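Painted wooden cubes on a glossy tabletop: wax, oil or leave them alone?

Songül Dağdelen
8 September 2019

We've got a set of coloured wooden cubes that live on the dining table, which has a very shiny finish. The colour on the cubes is matte and the edges are a bit rounded. My sister-in-law swears by Arevden block wax and says it stops the colour rubbing off on the table. It costs a fair bit for a tiny tin and I'm not convinced it does anything. Has anyone used it on painted cubes, as opposed to bare timber? I also don't want them turning shiny, because the kids push them together into bars and I suspect they'd slide apart.
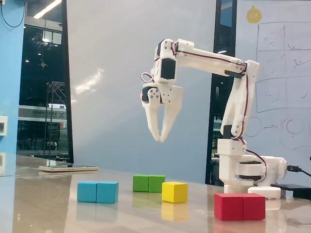
The table matters more to me than the cubes, to be frank. It already has fine scratches at one end and I'd like to know whether the blocks are to blame before I spend money on either of them.

Hartmut Kleinschmidt

I'd keep your money. Wax is for bare wood. Over paint it mostly sits on top, picks up fluff and gives you the patchy sheen you say you don't want. If you want to know whether the colour rubs off, wipe one cube of each colour with a damp white cloth and look at the cloth. Clean cloth, no problem to solve.

As for the scratches, I doubt it's the wood. Grit under the cubes will do it — sand, crumbs, whatever comes in on sleeves. Wipe the table first. If a cube has a rough spot, 800 grit paper used lightly on that face will fix it. Don't go near it with 100 or you'll be repainting.

boluria_mum

We use the wax and love it, smells gorgeous. Ours are plain beech though so maybe not the same.

Hartmut Kleinschmidt

Not the same, no. And smelling nice isn't a finish. Put a felt mat down and see if any new scratches turn up by November.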